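Three weeks of simulated kitchens

Adel Bouazza asked me at lunch why our arm is so much better at making coffee than I am. It has had more practice, I told him. By the end of April it had done 3,784 attempts, all of them in a kitchen with marble I could never afford.

The idea is dull, and I'm fond of it. We train in simulation, and every 20 attempts we change one thing: the light, the worktop, the clutter at the back. Marites Malabanan calls this redecorating. The old method changed everything at once, and the policy learned to be vaguely bad everywhere.

With one change at a time, 345 test runs gave us 39 failures. I was so pleased that I ran the lot again with a different seed, which I don't recommend if you want to stay pleased.

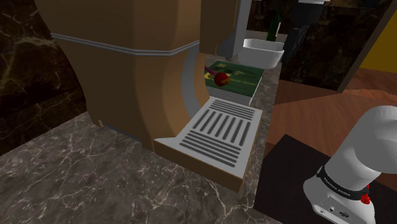
The second lot was worse, though still better than the old method. Marites thinks we swap the worktop too early. I think the light matters more. We have a small bet on it, payable in real coffee, made by the loser.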